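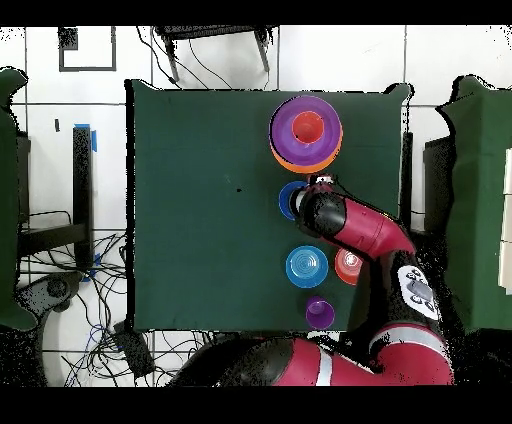

겹치는 컵을 처음 꺼냈을 때 쌓기부터 할까요, 끼우기부터 할까요?
끼우기부터 시작해 주세요. 큰 컵 안에 작은 컵을 넣는 동작은 실패해도 무너질 것이 없고, 컵마다 크기가 다르다는 걸 손으로 먼저 익힐 수 있습니다.

Eltalby 겹침 컵 사용 안내서
4장. 테이블에서 컵 놀이 시작하기
개정일: 2023년 6월 24일

드디어 컵을 펼칠 차례입니다! 3장에서 세척과 건조까지 마쳤다면 이제 테이블 하나만 있으면 됩니다. 이 장에서는 자리 준비, 컵 늘어놓기, 끼우기, 쌓기, 정리까지 다룹니다. 물놀이와 모래놀이는 다음 장에 따로 있어요.

4-1. 자리 준비

1. 높이가 낮고 흔들리지 않는 테이블을 고릅니다. 네모난 테이블이면 컵을 줄 맞춰 놓기가 편합니다.
2. 상판에 천을 씌웁니다. 짙은 초록색처럼 무늬 없는 진한 색이 특히 좋습니다. 보라색, 주황색, 파란색 컵이 정말 또렷하게 살아나거든요.
3. 천의 주름을 손바닥으로 가운데에서 바깥쪽으로 밀어 폅니다.
4. 남는 천은 테이블 아래로 접어 넣고 집게나 끈으로 고정합니다. Vikeo 테이블 천을 쓰는 경우에는 모서리의 고무줄을 상판 밑에 걸면 끝입니다.
5. 의자나 스툴은 테이블에서 한 걸음 물려 둡니다.

참고: 타일 바닥에서는 컵이 떨어질 때 소리가 꽤 큽니다. 아래층이 신경 쓰인다면 테이블 둘레에 얇은 매트를 깔아 주세요.

주의: 전선이 늘어진 곳 바로 옆에는 놀이 자리를 만들지 마십시오. 옮길 수 없는 전선은 벽 쪽으로 붙여 고정한 다음 시작합니다.

4-2. 컵 늘어놓기

1. 겹쳐진 컵 묶음을 한 손으로 잡고, 다른 손으로 가장 안쪽 컵부터 하나씩 뺍니다.
2. 잘 빠지지 않으면 바깥쪽 컵의 테두리를 살짝 누르면서 안쪽 컵을 돌립니다. 잡아당기는 것보다 돌리는 쪽이 훨씬 수월합니다.
3. 테이블 한쪽에 세로로 한 줄을 만듭니다. 나머지 절반은 비워 두세요. 새로 쌓고 끼우고 굴려 볼 넓은 자리가 됩니다.
4. 처음에는 크기 순서를 맞추지 않아도 괜찮습니다. 몇 개는 겹친 채로, 몇 개는 따로 두면 아이가 손댈 거리가 훨씬 많아져요.
5. 한두 개는 엎어 놓습니다.

엎은 컵은 꼭 한번 해 보세요! 바닥에 동심원 모양의 턱이 있는 컵은 엎어 놓아야 그 무늬가 보이고, 손끝으로 따라 돌리는 것만으로도 한참을 놉니다. 안쪽에 나선무늬가 있는 컵은 반대로 속이 보이게 두는 편이 좋습니다. 무늬가 있는 컵과 없는 컵을 나란히 두고 만져 보게 하면 재미있는 반응이 나옵니다.

참고: 색 이름을 말해 줄 때는 비슷한 색을 서로 떨어뜨려 놓으면 헷갈리지 않습니다. 파란색과 하늘색, 주황색과 다홍색이 대표적입니다. 익숙해진 뒤에는 일부러 붙여 놓고 비교해 보세요.

4-3. 끼우기

1. 넓은 컵 하나를 입구가 위로 오게 놓습니다. 이 컵이 바탕이 됩니다.
2. 크기 차이가 많이 나는 작은 컵을 골라 가운데에 넣습니다.
3. 작은 컵을 빼고, 이번에는 그보다 조금 큰 컵을 넣습니다. 테두리 사이의 틈이 좁아지는 것을 함께 들여다봅니다.
4. 순서대로 모두 끼워 봅니다. 중간에 걸리는 컵이 있으면 빼서 옆에 두고 다음 컵을 먼저 대 봅니다.
5. 다 들어가면 손바닥으로 윗면을 가볍게 두드려 마무리합니다. 이 '톡톡'이 의외로 제일 인기 있는 순서입니다.

순서가 틀려도 바로 고쳐 주지 마세요. 작은 컵 위에 큰 컵을 덮어 버리면 안에 든 컵이 사라지는데, 이게 또 훌륭한 숨바꼭질 놀이가 됩니다.

4-4. 쌓기

1. 가장 넓은 컵을 엎어 맨 아래에 놓습니다.
2. 다음 크기의 컵도 엎어서 그 위에 얹습니다. 위 컵의 테두리가 아래 컵 바닥의 턱에 맞물리는지 확인합니다.
3. 한 손으로 아래를 받치고 다른 손으로 위 컵을 놓습니다.
4. 맨 위에는 작은 컵을 올립니다. 똑바로 세워 놓으면 작은 물건을 담는 꼭대기 그릇이 되고, 엎어 놓으면 뾰족한 탑 모양이 됩니다.
5. 무너뜨립니다! 쌓기만큼 중요한 단계이니 건너뛰지 마세요.

탑이 자꾸 기운다면 다음을 살펴봅니다.
- 천에 주름이 다시 생기지 않았는지
- 아래쪽 컵 하나가 바로 서 있지 않은지
- 턱에 모래나 과자 부스러기가 끼지 않았는지

주의: 탑이 아이의 눈높이보다 높아지면 보호자가 옆에서 받쳐 줍니다. 의자 위에 올라가서 쌓지 않도록 해 주십시오.

4-5. 놀이를 넓히는 방법

바닥에 검은 테이프로 네모 칸을 만들어 보세요. 테이블에서 고른 컵을 그 칸까지 옮기는 놀이가 금세 생깁니다. 칸 안에 컵을 엎어 놓기, 같은 색끼리 모으기, 뒷걸음으로 다녀오기처럼 규칙은 얼마든지 바꿀 수 있습니다. 테이프는 놀이가 끝난 날 바로 떼어야 타일 줄눈에 끈적임이 남지 않습니다.

혼자 노는 시간이라면 굴리기도 좋습니다. 컵을 옆으로 눕혀 밀면 직선으로 가지 않고 둥글게 돌아오는데, 큰 컵과 작은 컵이 그리는 길이 서로 달라요. 천 위와 맨바닥에서 각각 굴려 보면 속도도 다릅니다.

4-6. 정리

1. 테이블 밑과 의자 주변부터 확인합니다. 작은 컵은 늘 그쪽으로 굴러가 있습니다.
2. 마른 천으로 안쪽과 바닥의 턱을 닦습니다.
3. 큰 컵부터 차례로 끼워 한 묶음으로 만듭니다. 힘주어 누르지 마세요.
4. 제공된 Kvam 주머니에 넣고 입구를 느슨하게 조입니다.
5. 테이블 천은 걷어서 밖에서 한 번 털어 줍니다.

주의: 금이 가거나 테두리가 날카로워진 컵은 사용하지 말고 따로 빼 두십시오. 낱개 컵은 부품 번호 242, 주머니는 부품 번호 404로 주문할 수 있습니다.

물기가 있는 상태로 보관한 컵의 세척법은 3장의 '얼룩과 냄새' 항목을 참고하세요.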